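4.2 Who speaks for the mounds: listing talk at Brakavstead

We turn now to the second site. Brakavstead is a low ridge with burial mounds along the top and two more down by the river, plus a stone row that may or may not belong with them. The local council began talking about a heritage nomination before there was any agreed map of the place. That order of events matters for what follows.

Interviews were done in March by the first author and by Jong-dae Ham, in people's kitchens mostly, a few at the parish hall. 29 people agreed to talk. 28 of the recordings are usable, the other was lost to wind noise and we worked from notes. Farmers, two teachers, the man who runs the bus, people from the dig team. Questions were left open. We asked what the mounds were for, who should look after them, and what would change if the ridge was listed.

Most people did not answer the first question in terms of the past at all. They talked about grazing. They talked about the gate at the north end, which the council replaced and which now swings the wrong way for anyone on a quad bike. One woman said the mounds were "for leaving alone," and would not be drawn further. Ham coded this as a statement on care, the first author as a refusal. We kept both codes.

The word "landscape" came up often, nearly always from people who had been to the council's evening meeting. Those who hadn't gone said "the hill" or "up top." It is a small sample and we don't want to lean on it too hard, but the split was clean enough to be worth reporting. The listing language travels by meeting. It doesnt travel by pub, or it had not yet.
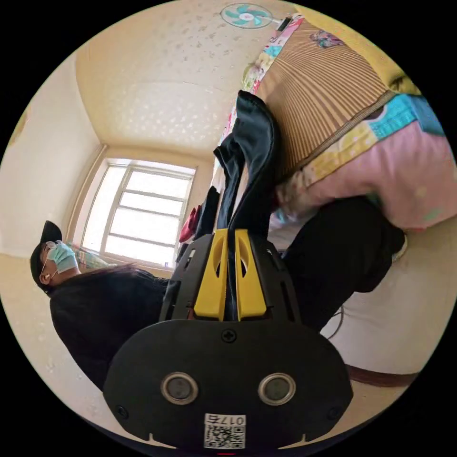

Figure 3. Black gripper with a numbered sticker and QR code, holding a black satin-like garment.

On boundaries there was open disagreement. The draft plan, prepared by the consulting firm Mekon, draws the core zone tight around the ridge-top mounds and puts the river pair in a buffer. Three landowners we spoke to liked this, as the buffer carries lighter rules. The dig team did not. Their position, put to us more than once and with some heat, is that the river mounds are the older and that a core zone without them protects the wrong end of the story. Mekon's reply (in writing, short) was that dating is not settled. True. Neither is it settled for the ridge.

Access was the other sore point. There is one lane. Parking for 4 cars if everyone is polite. The draft plan mentions "managed arrival" and gives no location for it. Several people had already guessed at a field, and not the same field, and at least one sale had been held up on the strength of the guess. This is a cost of nomination that falls well before any nomination is made, and the comparative literature is thin on it. Compare Hollovano (section 4.1), where the car park was built first and the argument came later. Different problem, same lack of early notice.

We also asked about money. Fewer clear answers here than hoped. People expected visitors, did not expect to earn from them, and were fairly calm about both. The bus driver was the exception, he had a timetable worked out and showed it to us. Two of the younger farmers wanted to know if listing would block a new shed. We could not tell them. The council officer could not either, at the time of writing.

A note on the term "community support," as used in the draft plan. The plan reports it as high. The basis is a show of hands at the evening meeting, with no record of who was in the room. Our own material doesn't contradict the claim outright, most people were in favor of something. But what they were in favor of varied: a fence, a sign, less talk, a proper survey, the gate put right. Folding all of that into one figure looses most of what is useful to a planner.

Limits. One season, one interview round, no follow up with the river landowners after the revised map went out on Apr 17, 2025. The revised map moves the buffer line east of the lane. We have not been able to establish who asked for that. The Phùng coding scheme was applied to the full set but the "ownership" category gave poor agreement between coders and is left out of the tables. Section 4.3 takes up the stone row.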